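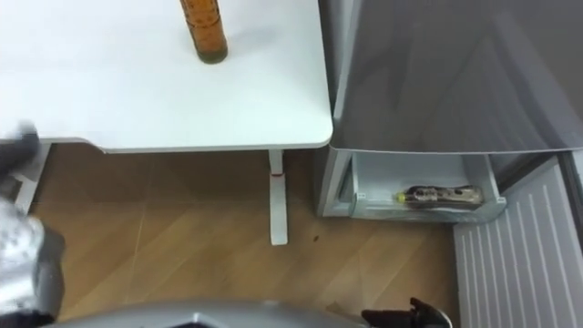

The kitchen bay at the Sanna open day, with the freezer drawer pulled out and a bottle lying in it.

Sanna open day

The Sanna open day is a yearly visitors' afternoon at the Idero workshop in Prunaso, where people can walk in and watch household robots at work. I've been going for a while now and I look after this page, so forgive me if it reads a bit like a fan wrote it (a fan did).

Background

Sanna is the name of the kitchen programme, and Idero is the workshop that runs it. People mix the two up all the time, me included. The first open days were small and mostly for families of the staff. By the one on 19 Jun 2018 there were 138 visitors, which is a lot of people for a building with one staircase! A second session was added that July for everyone who couldn't get a place.

The kitchen bay

This is the bit most people come for. There's a white table, a grey fridge with a pull-out freezer drawer below the door, and a two-armed robot with black grippers. The job is fetching and putting away bottles, and it's much slower than you'd expect. I love it, but bring patience. Each demonstration lasts 14 minutes, with questions at the end, and the children always ask better ones than we do.

Drawers are the hard part, or so the team told us. The robot has to stand far enough back to let the drawer come out and still be close enough to reach into it, and clear plastic is awkward for it to see. I'd never thought of a bottle as difficult before, and I came home and stared at mine for a good minute.

Skelto

Skelto is the software that plans the arm movements. You can watch it on a screen by the door, all coloured lines and numbers, and I still don't follow half of it. The version shown in 2018 came with 295 stored movements, and visitors were allowed to pick one from a list. Ours was a wave, obviously.

Visiting

Groups are kept to 16 people and you need to book. Entry is free. The bay is on the upper floor and there's no lift yet, so ring ahead if stairs are a problem. Tea is downstairs, next to the coat rack, and the cake goes early.

See also: Idero, Skelto, Prunaso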